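Review: Plodine hand-held gripper, seven weeks of home sessions

Leonora Galang

I run scheduling and quality review for Magbanua, a small company that prepares garments for resale and, for the past year, also records people folding clothes. The recordings go to Drirnley, who build the folding cell on our packing floor. We bought the Plodine grippers to do that recording. I have used one myself and I read the notes from everyone else who does, so this review covers both the tool and what it has done to our jobs.

What it is

The Plodine is a two-finger gripper you hold and work by hand, with a camera on it. You do the task with the fingers while it records. There is no arm and no motor in our version. It costs $680 per unit, which for us came out of the equipment budget and not out of wages. I asked about that before I agreed to any of it.

Build

The body is matte black plastic with a large round disc on each side and a ribbed plate between them. The fingers pivot on small silver pins. After seven weeks one of our units has some play in the right finger. It still closes, but the tips meet slightly off center, and on thin fabric you notice. Plodine sent replacement pins without arguing. The swap took me most of a lunch break and the instructions skip a step, so take a photo of the linkage before you pull it apart.

The flat jaw tips are good on thick knits and towels. They are poor on slippery linings. If you do mostly blouses, look at something else or ask whether they have a softer tip.

Comfort

Weight is fine for the first hour. By the second my thumb is sore. We set a limit of two hours per person per shift after several people reported the same thing, and I would suggest writing that limit down before the tools are handed out. We added it afterward and it took some convincing, as a few people had got used to the extra recording pay.

Left-handed staff manage, but they are slower for the first few days.

Using it on real laundry

Drirnley wanted folding done in homes as well as on our tables, on whatever surface people normally use. Sweats turned out to be the most useful category and the most annoying. Heavy knit doesn't stay where you put it, and the ribbed parts roll up on themselves. With your hands you flatten that without thinking. With two fingers you have to decide where to pinch, and a fuzzy blanket underneath gives you less to push against than a table does.

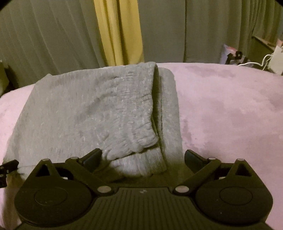
What changed on the floor

The folding cell now takes T-shirts and plain towels. It gets through a batch of 95 without a person standing over it, though somebody still has to load it and pull out the rejects. Anything with a hood, a drawstring or an elastic waist goes to people.

That means the easy pieces are gone from the hand tables. People used to mix them in with the hard ones and catch their breath on them. Now the pile is all hard ones, and the old hourly target made no sense. It took management until October to lower it. If you are planning something similar, change the target on the same day the machine starts.

No one on our crew has been let go. Two positions were not refilled when people left, and I think readers should know that too. The recording work is paid at a higher rate than folding, and most of the crew want it. Some don't want to record in their own homes, and they do their sessions in our back room with no difference in pay.

Software

Sessions upload through an app called Jundo. It works. It logs you out if the phone screen locks, and it doesn't tell you an upload has failed until you open the session list. I check the list at the end of each shift. A session with a failed upload can be sent again as long as you haven't cleared the phone.

Would I buy it again

Yes, for knits and towels, with a spare set of pins in the same order. I would hold off for delicate fabric. Try one for a full shift before ordering a set, and have the people who will be using it do the trying.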